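Low water pressure in kitchen only??

tapwrench_19
Moved in last December, kitchen pressure was fine. Now its a trickle on hot, cold is ok. Bathrooms are both fine. Faucet is a pull-down, Stetomik I think, no paperwork.

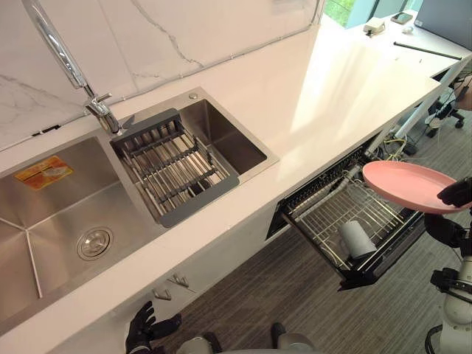

Already cleaned the spray head in vinegar, no change. Plumber from Bergeron quoted 412 just to come look and "probably" swap the faucet. Seems nuts.

oldpipes
Hot only = not the spray head. Check the shutoff under the sink, could be half closed.

mmk_ekwood
Disagree, its the cartridge. Had the same thing, bits of junk from the water heater got in there. 2 screws and done.

oldpipes
Valve is free to check tho. Cartridge isnt. Do the valve first – then buy parts.

tapwrench_19
Valve is open all the way. Pulled the hot line off into a bucket and it blasts. So cartridge I guess? Took this one too.
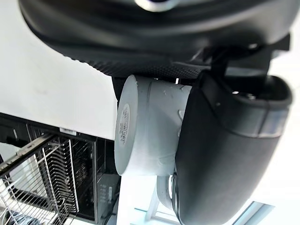

Kitchen, same day

mmk_ekwood
Told ya. Livevex sells one for 19 bucks, check the stem lenght before you order.

oldpipes
Fine, cartridge. Still say rinse the old one first, might save you the 19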